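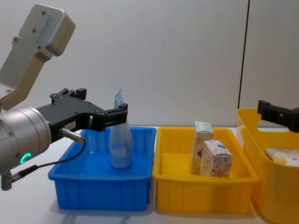

Kerstin Hellwig wrote to us that a gripper trial means little unless both arms are given the same goods, and she asked whether this one had met that condition. It had. Both stations worked from one set of packaged items, and the set was not changed between runs.

Projects > Handling Laboratory > Gripper Comparison > Gallery

This gallery accompanies the gripper comparison carried out under the Trileck project. The work began in October and was organized by Rainer Gerlach and Roswitha Baumgart. Its purpose was to establish which finger shape should be recommended to partner sites that sort small retail goods into open bins. The notes below refer to the picture at the head of the page.

Left arm, blue bin. The gripper holds a clear plastic bottle by the neck, with the bottle standing upright in the bin. Bottles were placed on the trial list at the request of Elfriede Meinecke, whose earlier study had dealt only with cartons. A neck grip leaves little room for error in height, and the approach was therefore programmed at reduced speed for all bottles.

Yellow bin, centre. Two small cardboard boxes of different heights stand close together. Close spacing was permitted under the trial rules — partner sites seldom have the space to keep goods apart — and operators were instructed not to straighten a leaning box before a run.

Right arm, large tote. The second gripper is over the rim of the deeper yellow tote, which contains a white package with pink and orange printing. Deep containers were assessed separately from the low bins. A finger that performs well over a low side may not have the reach required here, and the two results should not be averaged.

Two finger sets were compared, known in the laboratory as Rilari and Pamex. The programme consisted of 221 runs, of which 88 used the large tote. Each run was limited to 26 seconds, and a run exceeding that limit was recorded as a failure even where the item was later placed correctly. Dropped items were logged under a separate code.

The Rilari fingers are recommended for bottles and other narrow-necked items. The Pamex fingers are preferred for cartons. No recommendation is made at present for soft packages, as the results varied too widely between operators. Lieselotte Görtz will lead a further series on this question, using the same bins and a revised set of goods.

Sites wishing to repeat the comparison may request the run sheets and the list of goods from the laboratory office. Requests should state the arm and controller in use and the depth of the containers.

Page last revised Feb 1, 2019.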